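Sellero to Move Hair Accessories to Single Care and Fiber Label

2022-10-27

Accessories distributor Sellero will change the way it labels fabric hair ties, headbands and covered elastics, replacing three separate tags with one sewn-in or printed care and fiber label. The change applies to all new purchase orders and will reach store shelves in December.

Under the current system, a fabric hair tie can carry a paper card with the size and price, a sticker with the fiber content and a second sticker with washing instructions. The stickers are applied at different stages of packing. When goods are repacked into mixed assortments, the fiber sticker often stays with the original bag, and the item goes to the store with the card alone.

Sellero reviewed 763 product lines over the summer. In 104 of them, the fiber content on the packaging did not match the content on the supplier's specification sheet. Most of the mismatches involved polyester satin listed as "satin" with no fiber named, or a cotton blend listed with the percentages reversed. A further 21 lines had no washing instructions at all. Those lines were held at the company's Tredus warehouse and will be relabeled before they ship.

The new label will state the fiber content of the outer fabric, the content of the elastic core, the maximum wash temperature and whether the item can be machine dried. The elastic core has not been listed before. Many covered elastics contain natural rubber latex, and the company said requests for that information made up a large share of product inquiries in the past year.

For printed fabrics, the label will also carry a colorfastness grade. Animal prints, dark florals and other high-contrast patterns will be tested for bleeding in water and for rubbing, both dry and damp. Items that fall below the set grade will be marked "wash separately" or returned to the supplier.
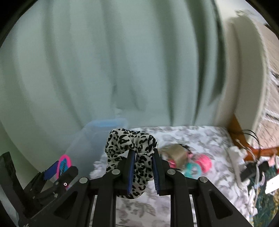 Zustach, a small chain that stocks the line in its stores, replied that the label is welcome but that a sewn-in tag on a narrow gathered tie will scratch, and that its customers will cut it off before the first wash. It asked for the information to be printed on the inside of the fabric or kept on the card, with the same text available at the register.

Sellero said both options are under review. Printing on the inside of the fabric works on smooth cotton and satin but does not hold well on velvet or terry, where the pile breaks up small type. For those fabrics the company plans to use a folded tag no wider than the seam, placed where the fabric tube is closed. Very narrow elastics with no seam allowance will keep the card, and the full text will be printed on the back.

Testing will be carried out by Villanueva, a textile laboratory that already handles the company's scarves and gloves. Each fabric will be washed repeatedly at the stated temperature and checked for shrinkage, color change and seam slippage. The elastic will be stretched to twice its resting length for 3000 cycles and then measured for loss of recovery. Results will be filed by fabric batch, and a new batch of the same print will need its own test.

Suppliers will be required to submit a fabric swatch and an uncovered length of elastic with each first order. Repeat orders from an approved batch will need only the batch number. Sellero will pay for the first test on each fabric. Retests after a failure will be charged to the supplier.

Retail prices will not change this year. Stock already in stores does not need to be returned, and retailers may sell it with the existing cards and stickers. Stores that want replacement cards for older stock can order them by product number through the wholesale portal. Cards are supplied in packs and ship with the next regular delivery.

The labeling rules do not cover metal barrettes, plastic combs or claw clips, which have no fiber content to declare. A separate specification for nickel content in metal parts is being drafted, and Sellero has not given a date for it.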